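What I Learned About Sorting (and Waiting)

So my project was on how little kids sort things, and I ended up spending most of December at the Bollgate play center with my partner Malou Brøndum. Our question was pretty simple: if you hand a kid a pile of blocks, do they go by color first or by shape? I was sure it'd be color. Malou said shape and wouldn't budge!

We wrote down 445 turns in all, which sounds like a lot until you see my handwriting and find out we had to toss 7 of them (I couldn't read my own notes, sorry Malou).
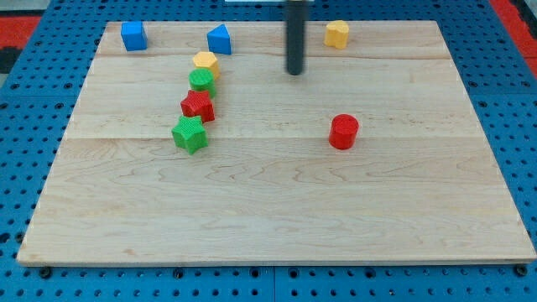 The younger group mostly went for color, so I got to be smug for one afternoon. Then the older kids came in and it got messy – plenty of them started with color, switched to shape halfway through, and told us we were playing it wrong. One girl made a "family" pile and I still don't know what the rule was. We put her under "other."

Our teacher, Mr. Egilsson, thinks we should've let the kids talk more before they started, and I agree. Next time I'd also write down what they said while sorting, plus bring a clipboard that closes.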